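Hastoneck Home Assistance Study
Progress report to the Altance fund, second period
Hand comparison on the humanoid platform

Where we stand

The proposal said that by the end of this period we would be able to recommend one of two multi-fingered hands for laundry and bedroom tasks. We can't do that yet. We have a preference, and we set it out below, but the evidence behind it is thinner than we would like and we would sooner say so now than have it come up at the review in July.

The two hands are the Trakport and the Bansal. Both have five weeks of bench time behind them and both have been mounted on the humanoid. The original plan also listed a two-finger gripper as a baseline. It was dropped before this period started to save money, and we think that was a mistake. Without it we can say which of two expensive hands does better, but we can't say whether either one is worth the expense.

What was done

Bench work came first. Each hand was cycled through 1000 open-and-close movements with no load, then through a set of holds on folded and unfolded cloth. Neither hand failed during cycling. The supplier literature leans heavily on this kind of test, and we would warn against reading much into it. A hand that opens and closes all day on a bench has told you that it opens and closes.

The bedroom trials are closer to what the fund is paying for. The robot stands next to a made bed and moves clothes between the bed and a basket on the floor. We used 18 garments, light and dark, heavy and thin, dropped in a pile with no attempt to make them easy to pick up.
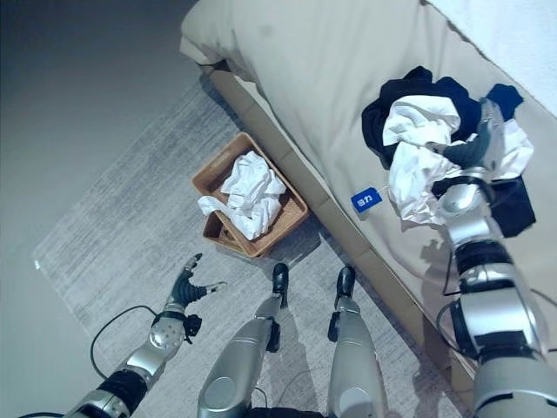

Reaching down is still the weaker half of the task. Work on the bed happens at a good height for the arms, and the operator can usually see what the fingers are doing. Down at the rug the robot has to bend, the wrist angle gets awkward, and the head camera loses the fingertips behind the hand. We had put the early failures down to the hands. Having gone back through the recordings, we now believe a good share of them were camera failures, and swapping hands won't fix those.

Results so far

We ran 44 scored trials with each hand. A trial counted as a pass if one garment, and only one, ended up in the basket. By that measure the Bansal came out ahead, by 10 passes. We are reluctant to lean on that number. The Trakport was tested first, while the operators were still learning the controller, and the order was never swapped. Some part of the gap is practice. We don't know how big a part.

Picking up two garments at once was the most common failure for both hands. Neither has touch sensing good enough to tell one layer of cotton from two, whatever the data sheets suggest. Operators learned to lift a little, look, and drop the extra piece, which works but is slow.

Cables remain a nuisance. The arm cables need slack to let the elbow move, and the same slack ends up on the floor where the feet are. Two sessions were stopped early for this reason. We have asked for a tidier routing and were told it would come with the next hardware revision. We heard the same thing last period.

Small items such as tags and drawstrings were left out of the scoring. They do catch on fingers, and they should be scored next time.

Spending

Spending is on plan, except for replacement fingertip pads. These wear faster on woven material than on cloth, and the budget assumed cloth. The overrun is small and can be covered from the travel line, which has barely been used.

Next period

We propose to repeat the bedroom trials with the order of the hands reversed and with operators who have used both. We would also like to add a second camera low on the body, aimed at the floor, before scoring any more basket work. Last, we ask the fund to reconsider the two-finger baseline. It is cheap next to everything else on the list, and the comparison is hard to defend without it.

If only one of these can be approved, we would take the camera. Until then, please treat the preference for the Bansal as provisional, and please hold off on ordering a second pair — the supplier's discount offer has come up twice already, and we don't think it should set the schedule.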